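The Sulevell Column

The column in Callevstead carried 970 names. The contract, held in a gray folder at the county records office, specified 1000. Aarti Rastogi had been hired to measure the stone before the council voted on moving it, and the difference was outside her scope of work. She put it in her field notes anyway, under Other.

She began at the base in June, at six in the morning, when the traffic on Zallham Road was light enough not to disturb the level. The base was square. The shaft leaned east. She took each reading twice and wrote down both values. 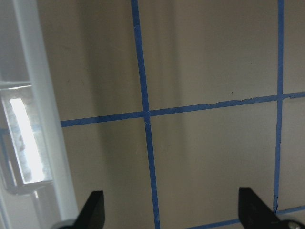

The lean was within tolerance for a structure left in place. It was outside tolerance for one lifted by crane. The report would have to say so, and each side would quote the sentence it preferred.

The names ran in columns from top to bottom, in order of death. On the north face the last column stopped short. Below it the granite had been polished and left blank. She laid a strip of paper against the blank area and marked off the line spacing with a pencil. Thirty lines would have fit.

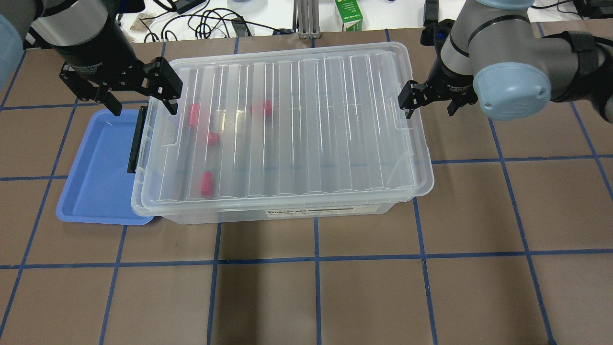
The missing names, if they had ever been collected, would be in the mason's file at Sandhu, the firm that had cut the stone. She drove over in the afternoon. A clerk let her into a back room to wait. The tabletop in there was brown and marked off in large squares with dark blue tape, and a clear box with a ridged lid stood on it. She could see four small red cylinders through the lid, all toward the left. She looked at them until the clerk returned with the file.

It held two sheets. The first was an invoice for 1000 names, paid in full. The second was a letter from the council of the day, asking that the remaining space be kept "for those we have agreed to discuss later." 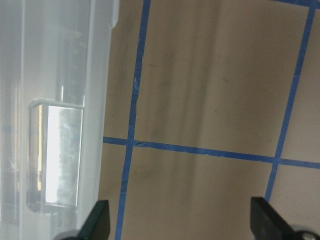
She asked if there had been any further letters. The clerk checked the index and said no.

Rastogi copied both sheets and drove back. At the column she measured the blank area again, height and width, and entered it in the report as Item 2, unfinished surface, north face. In the column headed Condition she wrote: good.

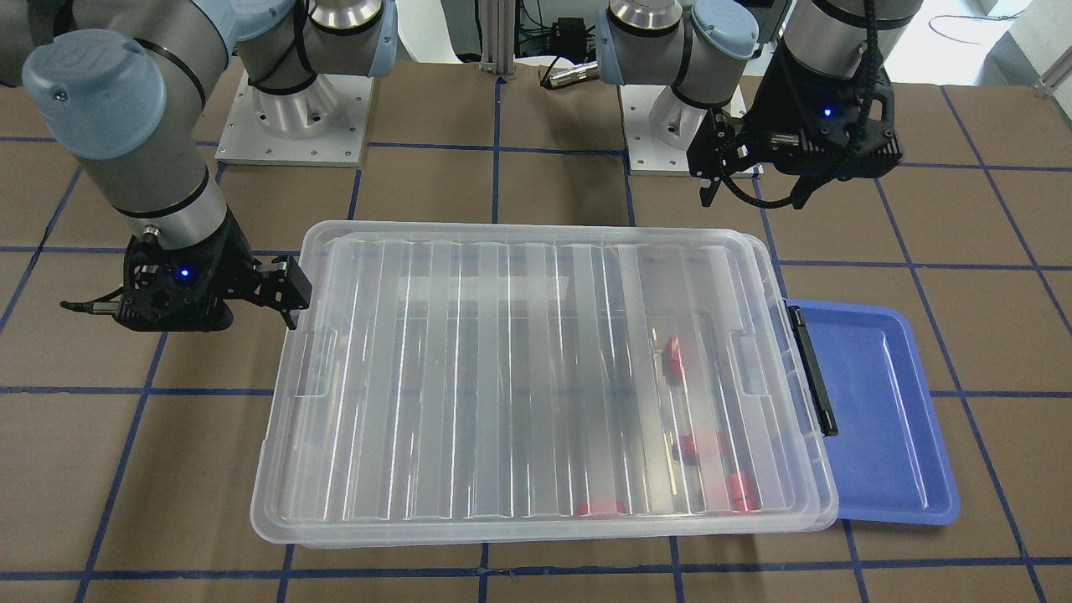
Robot arms above the taped tabletop.

The council met at seven. She sat in the second row with the report on her knees and waited for them to reach Item 2.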